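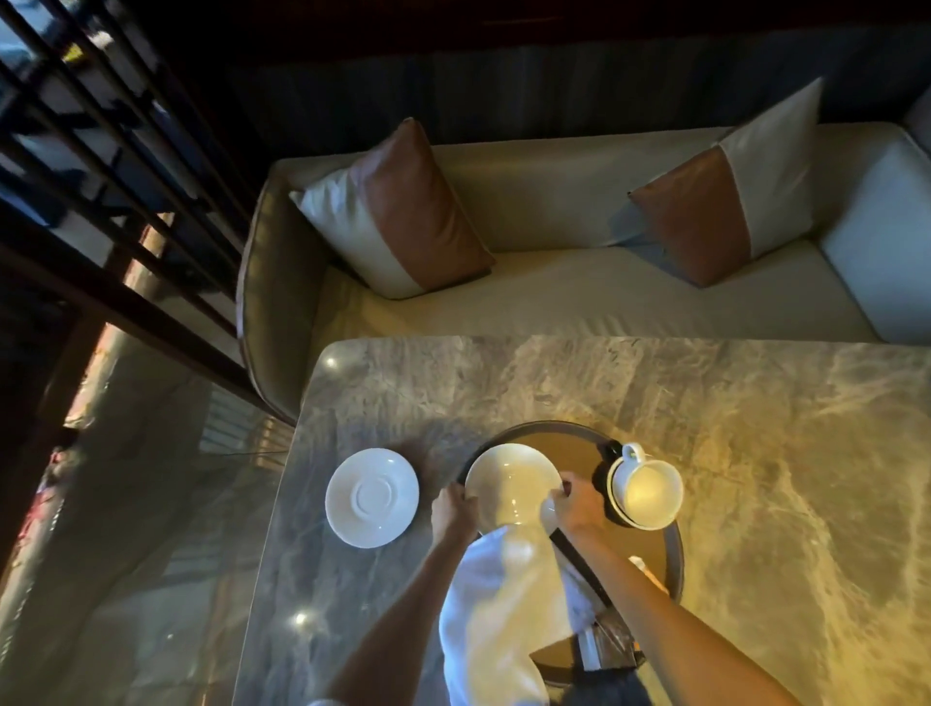
拧到滑丝：花2,346块做一条只会收茶几的胳膊，我还是那个看法，先别谈什么收拾，能把一只浅碗从托盘里端起来再放回去，不磕边，就算你赢。

铁皮茶壶（楼主）：钱已经花了，楼上劝得晚了点。

补一下情况，前面几页太长，新来的可以从这里看。臂是Skamavero的开源套件，我自己打印了大臂和腕部，舵机用Brindance的总线款，夹爪照着Kalinowski那套平行爪改的，指尖贴硅胶。底座夹在茶几边上，够得着的范围是300毫米。目标就一件事：把托盘里的碗和杯子拿出来，摆到桌面指定位置，垫碟也归位。不扫地，不叠毛巾，不聊天。

现在的进度是空爪走轨迹没问题，杯子能抓，碗抓不好。浅碗，敞口，边沿薄，从一侧夹住就往另一侧歪。

灰鸽07：人端这种碗都是左手捏左边沿，右手扶右边，两只手一起使劲。你一条胳膊想干两只手的活，卡在这儿一点不奇怪。

铁皮茶壶：人一只手也能端碗啊，拇指扣边，四指托底。

灰鸽07：你那个平行爪有四指吗？

铁皮茶壶：……没有。

拧到滑丝：所以我第一页就问，为什么不先把任务改小。只收杯子。杯子有耳有壁，平行爪天生就是干这个的。非要碰碗，后面还有垫碟，垫碟平躺在大理石上，你拿什么去抠它？

北坡电工：垫碟这个我有发言权。我在Drumham那个共享工坊试过同类的事，换的木桌面都不行。碟子边离桌面就那么一条缝，指尖厚一点就插不进去，插进去了一抬，碟子往前跑。后来我们用的办法是推到桌沿再夹，推过头两回，碎了两回。不建议在石头桌面上试，石头比木头滑，掉下去的动静也更大。

铁皮茶壶：推桌沿我不考虑，家里人看着呢。想的是在指尖前面加一片薄铲，0度贴着桌面进去。

拧到滑丝：贴着桌面进去，前提是你知道桌面在哪儿。你的Z轴重复精度测过没有？总线舵机那个回差，臂一伸长，末端上下晃几个毫米很正常。铲子高了，进不去；低了，直接顶在石头上，舵机过流保护，整条臂瘫给你看。

铁皮茶壶：测过，带负载的没认真测。Brindance的说明书上写的是空载回差。

拧到滑丝：说明书上都写空载的。

cogwheel_lu：路过插一句，你们讨论半天机械，视觉那边没人问吗？白碗、白碟、白杯子，再来一块白毛巾堆在托盘边上，分割模型看到的就是一大片白。加上石头台面有花纹又反光，灯在上面一照就是一个亮点。我做过瓷砖台面的，模型最喜欢把亮点认成小物件，夹爪去夹一团光。

铁皮茶壶：确实有过，往桌面的亮斑那里伸过。我后来加了高度判断，低于一定高度的不当物体。

cogwheel_lu：那垫碟也一起被你过滤掉了。

铁皮茶壶：对，所以垫碟现在是写死坐标的……

拧到滑丝：写死坐标那还叫什么收拾，那叫播放录像。

慢三拍：楼上两位能不能别一唱一和，人家好歹做出来了一半。我跟了这个帖子从二月跟到现在，杯子那部分我觉得挺好的。写死坐标怎么了，工厂里写死坐标的多了去了，产线不照样跑？

拧到滑丝：工厂里有定位销，有料盘，零件每次都在那个坑里。茶几上没有坑。客人喝完茶把碟子往左推一巴掌，你的坐标就作废了。要拿工厂来比，就把工厂的夹具也一起搬回家。

慢三拍：那就给托盘加夹具嘛。托盘底下垫个硅胶圈，位置固定，杯子放哪儿画个圈。

北坡电工：画圈这个方向我支持。家里做这种东西，先让环境迁就机器，再慢慢把条件放开。Drumham那边后来能跑起来的项目基本都是这么跑起来的，跑不起来的都是一上来就要“什么摆法都行”。

灰鸽07：可是楼主家里人愿意按圈放杯子吗？愿意按圈放杯子的人，顺手就把杯子收了。

铁皮茶壶：这句扎到我了。

拧到滑丝：灰鸽这话就是我不看好整件事的原因。我不反对自己做着玩，我自己屋里也有一条吃灰的臂。我反对的是帖子标题写“家务自动化”。从头到尾要人摆好、要人看着、要人按急停，省下来的那几秒早赔进去了。

铁皮茶壶：标题我可以改。说回数据，我把抓取记录贴一下，大家别光凭印象。

到目前为止杯子和碗合起来试了132次，桌上铺了软垫试的，没铺垫的不算在里面。杯子的失败大多是耳朵朝向不对，爪子和杯耳打架。碗的失败都是同一种：夹住一侧，抬起来，另一侧往下沉，碗沿在指尖里转，然后滑出去。

cogwheel_lu：总次数有了，成功率呢？

铁皮茶壶：前半段没分开记，只记了总次数和“哪里出了毛病”。

拧到滑丝：没有分开记，那这个数除了说明你很有耐心，说明不了别的。杯子多少次、碗多少次、每次放的位置变没变，三列，一张表格的事。你现在说杯子“能抓”，我怎么知道是同一个位置抓了一下午，还是换着地方抓的？

铁皮茶壶：多数是同一个位置，耳朵朝向换过。

拧到滑丝：嗯。

慢三拍：一个“嗯”字比骂人还难听，哈哈。

北坡电工：碗的事说点有用的。碗在指尖里转，是因为夹的地方离重心太远，指尖又是平的，接触就那么一小块，抗不住扭。三条路你挑。其一，指尖换成带V槽的宽指，夹住边沿一段弧，接触拉长，能压住一部分转动。其二，改从上面下去，爪张开从里往外撑碗壁，浅碗壁太斜，撑不住，我觉得你这个不行，写出来是让你别走。其三，吸盘，从碗底内侧吸。碗里要是干净的，吸盘最省事。

灰鸽07：吸盘碰到剩茶就完了。

北坡电工：所以我说要是干净的。

铁皮茶壶：V槽宽指我这周打一副。吸盘要加气泵，太吵，晚上九点以后就不能开了，偏偏收茶几都是那个时候。

cogwheel_lu：宽指打多宽？别太宽，托盘有凸起来的边，碗要是靠着边放，你的指根会先撞到托盘。圆托盘尤其烦，每个方向进去都要算一遍避让。

铁皮茶壶：这个没算过，之前都是把碗放在托盘中间试的。

拧到滑丝：又一个“放在中间试的”。

慢三拍：你就不能说句好听的？

拧到滑丝：好听的：Kalinowski那个爪子改得不错，走线干净，拆装方便。我说真的。可是爪子漂亮和任务能成是两回事，帖子里点赞的基本都在赞前一样。

另外负载。Skamavero的页面写末端500克，那是胳膊收着的时候。伸到头你再挂500克试试，肩关节那个舵机能不能撑过一分钟，我打个问号。宽指打出来又重一截，你的余量更少。碗里要是还剩点汤汤水水，重量还会晃。

铁皮茶壶：碗空的时候没问题，我称过，离上限远得很。伸到头确实发热，摸着烫，没量温度。

拧到滑丝：量一下。贴个热电偶又不贵。塑料件的肩座，热了会软，软了你的Z轴又飘，你又要怪视觉。

cogwheel_lu：谢谢替我们做视觉的说话。

灰鸽07：我提个不一样的。你们有没有想过先别让它自己抓，做成遥操的？人在沙发那边拿个主手，胳膊跟着动。至少碗怎么倾、什么时候稳住，人自己会调。攒够了再看哪些动作能交出去。

拧到滑丝：坐在沙发上遥控一条胳膊去拿离沙发不到一臂远的碗。

灰鸽07：我知道听起来蠢。我说的是调试阶段。

北坡电工：我觉得不蠢。单臂遥操一试就知道这碗到底是控制的问题还是爪子的问题。人操着都夹不稳，那就别改代码了，去改爪子。一晚上能得出结论的事，比再试一百来次强。

铁皮茶壶：这个有道理，主手我可以用旧舵机拼一个，不带力反馈。

拧到滑丝：难得，我也同意。但有个条件，操的时候让家里别人来操，别你自己操。你操了几个月，哪里会歪你心里有数，手会自动补。换个没碰过的人，夹不稳就是夹不稳。

慢三拍：终于有一条意见是统一的。

cogwheel_lu：我不统一。没有力反馈的主手，人也会夹不稳，那你分不清是爪子不行还是主手不行。结论照样下不了。

北坡电工：那就先用手拿着爪子去夹。把爪子从臂上拆下来，手攥着法兰，通电开合，拿它去夹碗。手腕有感觉，主手的问题就排除了。

cogwheel_lu：这个可以。

铁皮茶壶：爪子是四颗螺丝的，拆下来很快。今晚就试，硅胶指尖和宽指各来一轮，软垫铺上，这回分列记。

拧到滑丝：位置也记。托盘中间、靠边、碗沿贴着托盘边，都来。还有小东西，茶几上不会只有碗和杯子，包装袋、毛巾角，挡在夹爪进去的路上怎么办，你至少摆一样上去看看。软的东西一旦卷进指缝，舵机会一直使劲。

铁皮茶壶：毛巾卷进去过，一角，连托盘一起拖了。

灰鸽07：这个你前面怎么没说？

铁皮茶壶：没好意思说。急停按得快，东西没掉。

拧到滑丝：急停在哪儿？

铁皮茶壶：在底座上。

拧到滑丝：底座在臂的工作范围里。你是伸手穿过胳膊去按的。挪出来，接根长线，今晚试爪子之前先弄这个，别的都可以往后放。

北坡电工：+1，这条我要加粗。

铁皮茶壶：收到，先弄急停。标题也改了，现在叫“茶几单臂抓取记录（碗未解决）”。

慢三拍：突然就朴素了。

cogwheel_lu：我那边有一副用剩的软胶宽指，和Kalinowski的孔位对得上，要的话站内信我，运费你出。硬度偏软，夹杯子可能不如你现在的，夹碗沿也许合适，我没夹过碗，不保证。

铁皮茶壶：要，已发信。

拧到滑丝：表格贴出来之前我不评论成功率了。贴出来以后再说。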